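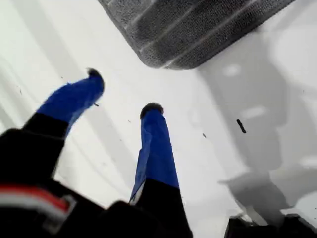 Two-finger gripper with the fingers spread. Blue wrap on the upper part of each finger, dark rounded pads at the tips.

Istum: picking up cloth from a flat surface

Istum is a study of how a two-finger gripper can learn to lift a single piece of cloth without a model of the cloth itself. The work was carried out at the Dinsa laboratory by Embla Strömberg (control and hardware) and Polyxeni Kontogiannis (learning and evaluation). This page gives some background to the pictures. The full method is set out in the project report.

The policy, Nolar, was trained on 591 demonstrations given by hand control. Each demonstration begins with the fingers open and ends when the cloth is clear of the surface. Nolar takes camera images and the current finger opening as input and returns a short run of arm and finger movements. It has no force sensor, so contact with the surface must be judged from the images and from the lag between the commanded and measured finger positions.

Finger tips were treated as part of the method. Bare hard tips slid over thin cloth at low closing force and dragged it at high force. A soft pad with a rough face gave a usable grip over a wider range of heights. The tips were not changed between training and testing.

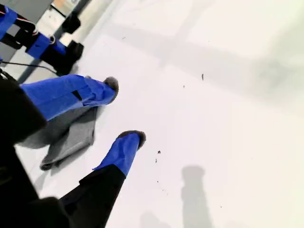

The starting position of the cloth has more effect on the result than its size. A cloth lying fully flat offers no edge for the fingers to close on, and the policy must first push up a fold. Where folds are already present, Nolar usually goes to the nearest one and closes across it. Grey fabric lying as it does here, crumpled but low, with soft folds and a slightly darker hem, falls between the two cases: the folds are shallow, and a small error in height means that the pads close above them.

In the final test Nolar lifted the cloth in 19 of 20 attempts. The one failure was a grasp on two layers, which let go during the lift. The older scripted method, Prullent, was run from the same starting positions and did well only where a clear fold was present.

Two limits should be noted. All training was done on a pale surface, and we have not tested a patterned one. Nolar also waits 2 seconds after closing before it lifts, a fixed value set by hand in June and not yet learned.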